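Nail Technician and Front Desk Openings at Sastusari Nail Studio

Posted 4/11/22

Sastusari is hiring for our second location, on the ground floor of the Calta building. We need two full-time nail technicians, one part-time nail technician, and one front desk associate who can work evenings. The new shop opens in September. People hired before then will start at our current location and move over once the new one is ready.

The first shop has been open for nine years. It has eight manicure stations and five pedicure chairs. Most of our customers are regulars who book every two or three weeks, and a lot of them work close by and come in at lunch or after work. The Calta shop will be smaller, with six manicure stations and three pedicure chairs. The space is 1,232 square feet, including the break room and the supply closet.

What the technicians do

You will do manicures, pedicures, gel polish, dip powder, fills, and removals. Acrylic experience is required for the two full-time jobs and preferred for the part-time one. Nail art is a growing part of what we sell, but we do not expect everyone to be good at it. If you can do a clean French tip and simple line work, that is enough to start. Customers who want hand-painted sets are booked with the technicians who like doing them.

Each technician cleans and disinfects their own station and tools between customers. We use a timed soak for metal tools, and files and buffers are thrown out after one use. The pedicure bowls are drained, scrubbed, and run with disinfectant after every customer, and each cleaning is written in the log. The state inspector looks at that log and so do we. If you have worked in a shop where these steps were skipped on busy days, please know that we do not skip them, and the schedule has time built in for cleaning.

Appointments are booked at 45 minutes for a basic manicure, 60 for gel, and 90 for a full set. You can ask the desk to change your times after your first month if you are faster or slower than that. We do not double-book.

What the front desk does

The front desk associate answers the phone, books appointments, checks people in and out, and sells retail items. You will also fold towels, restock the polish wall, and keep the waiting area neat. We use a booking program called Uria. You do not need to know it already. Training takes two shifts. Evening hours at the desk are 3:00 to 8:30, four days a week, and one of those days falls on the weekend.

You will be the person customers talk to when they are unhappy about a chip or a wait, so patience matters a lot in this job. Our policy is a free repair within seven days on gel and dip, and you can approve that yourself without calling a manager.

Pay and benefits

Technicians are employees, paid by the hour plus commission on services and retail. There is no booth rent and no charge for supplies. We provide all polish, gel, powder, lamps, and disposables. Technicians bring their own nippers and brushes, and we pay $400 a year toward replacing them. Tips paid by card are added to the same week's check, and cash tips are yours at the end of the shift.

Full-time technicians who stay through their first six months receive a $2,000 bonus, paid in two parts, half at three months and half at six. The part-time technician and front desk associate are not eligible for this bonus but do get the staff discount and paid sick time. Full-time is 30 hours a week or more. Health insurance is offered to full-time staff after 60 days.
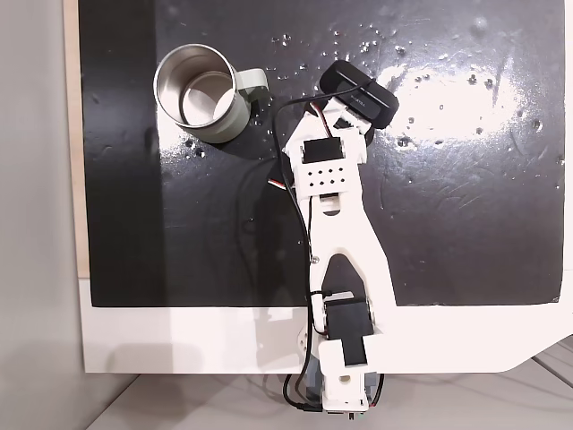
One of our technicians writes that the slow start is what worked for her. At her last shop she had a full book on her second day, and she was always behind and always apologizing. At Sastusari she had three customers a day for the first week and four the next, and by the time her book filled up she knew where everything was kept and how the desk liked to handle walk-ins. She also says to ask about the hourly rate during training, since it stays the same and you are not losing money by having a light book.

She is right about the rate. The full hourly rate applies from your first shift, training days included.

What you need to apply

For the technician jobs you need a current state nail technician or cosmetology license. If you are in school and have a test date, you may apply for the part-time job, and we can hold it for you for up to six weeks. We cannot let anyone work on customers without a license in hand. One year of salon experience is preferred for the full-time jobs. Time spent in a school clinic counts toward that year.

For the front desk you need to be at least 18 and comfortable on the phone. Salon experience helps but is not required. A second language is useful, especially Spanish or Vietnamese, and pays an extra dollar an hour.

All jobs involve some lifting, mostly boxes of supplies up to 25 pounds. Technicians sit for long stretches and bend for pedicures. We have adjustable stools at every station. Masks and gloves are supplied in several sizes, and nitrile gloves are the standard in both shops — tell us if you need something different for an allergy.

How to apply

Stop by the front desk at our current shop on Major Street and ask for an application, or fill one out through the Jobs page on our website. Please include:

- which job you want, and whether you would take another one if it is filled
- your license number and the date it expires (technicians only)
- the days and hours you can work
- four to six photos of your own work (technicians only)

The photos do not need to be professional. Phone pictures in normal light are fine, with no filters please. We would like to see at least one plain manicure with no art on it and one set after two weeks of wear if you have it.

We read applications as they come in and call people within a week. The first meeting is a short talk in the shop. Technicians are then asked back for a paid trial of three hours, where you will do a gel manicure and a basic pedicure on members of our staff. Bring your own nippers and brushes to the trial. Everything else will be set out for you. Front desk applicants spend one paid hour at the desk during a regular afternoon.

We will keep taking applications until all four jobs are filled. If you applied last year and were not hired, you are welcome to apply again, but please send new photos. Parking is free behind the Major Street shop, and the bus stops at the corner.

Related items

Booking and cancellation policy
Gel, dip, or acrylic: which one lasts on short nails
Calta location: hours and services
How we clean our pedicure bowls
Gift cards
Student discount days
Spring polish colors now on the wall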